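Tabletop arm operators wanted (casual, Illthorpe)

Wokport sells and services tabletop robot arm kits to schools, labs and small workshops. We are looking for 4 casual operators to put our new gripper package through its paces before it goes on offer in May.

You will run the arm through short tidying and pick-up tasks with everyday desk items, note what it did, reset the table and go again. Shifts are four hours, mornings or afternoons, with a 20 minute paid break. No programming is needed. If you can follow a checklist and write a clear sentence, we can teach you the rest.

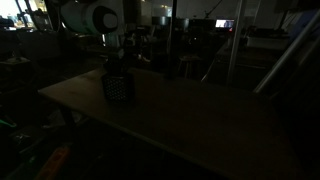 Photo: Tươi Võ / Wokport

Most tasks use small containers, cups and similar items on a wooden table. The gripper is lowered to the item by the operator using a hand controller. Every attempt is logged, including the ones that fail. Expect to do the same task 30 times in a shift.

You should be 18 or over, able to stand for part of the shift, and comfortable working near moving equipment. Retail, warehouse or lab experience is useful. Training is paid and takes one day, normally a Tuesday, at our Illthorpe workshop. Some later shifts will be at Drirkstead, and we cover travel between the two centres.

To apply, send a resumé and your available days to Tươi Võ at the Illthorpe office, or drop them at the front counter before 4 pm. Please put "Lý package operator" in the subject line or on the envelope. Applicants will hear from us within 10 working days.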